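Looking After Hand Tools Through a Damp Fall
October 27, 2019

My grandfather kept his tools in a barn at Skokiswood with a dirt floor and a roof that let in the weather, and I still have nine of his wrenches in working order. So when people write and tell me their two-year-old sockets have gone orange in the garage, I always feel there's hope for them yet. 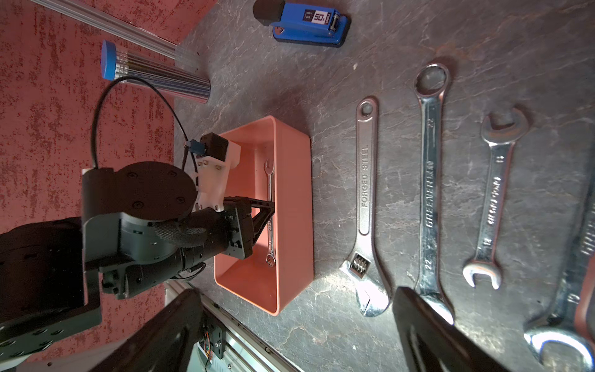

Cleaning off light rust

Start with the gentlest thing you have. For a bit of surface bloom I pour plain white vinegar into an old loaf pan, drop the tool in and go make supper. Check it after an hour or two and give it a scrub with a worn-out toothbrush. Heavier rust can stay in overnight, up to 14 hours, but I wouldn't go past that, as the metal starts to turn dull and gray. Keep chrome out of the vinegar altogether if the plating is chipped. A ball of crumpled kitchen foil dipped in water does a lovely job on chrome, and you only need to rub lightly.

Afterward, rinse in water with a spoonful of baking soda stirred in, then dry straight away. I mean really dry! A towel first, then 10 minutes or so on a cookie sheet in an oven that has been turned off but is still a little warm from the bread.

Oiling

My neighbor Matilde Peixoto swears by sewing machine oil and I use camellia oil, and we have been arguing over it quite happily since May. Either one will do. Put three drops on a rag, wipe the tool all over, then wipe again with a clean rag so it doesn't feel greasy in the hand. Lay the oily rag out flat outdoors to dry before you throw it away – please don't wad it up in a corner, as some oils can heat up on their own and start a fire.

Keeping the damp out of drawers

Line each drawer with a scrap of wool felt or an old blanket, barely oiled. A few sticks of blackboard chalk tied up in a bit of cheesecloth will soak up some moisture, and you can dry them out on a sunny sill when they feel heavy. Leave a small gap behind the cabinet if it stands against an outside wall. I moved mine out the width of my hand after the wet spring we had in Quintela and the musty smell went in a couple of weeks.

Wooden handles

Sand off any gray, fuzzy patches with fine paper and rub in boiled linseed oil, thinly, leaving a day between coats. The linseed rags need the same care as above, and more of it.

Next time I'll get to sharpening garden shears, which Afonso Bettencourt has been asking me for ever since he ruined his on a wire fence.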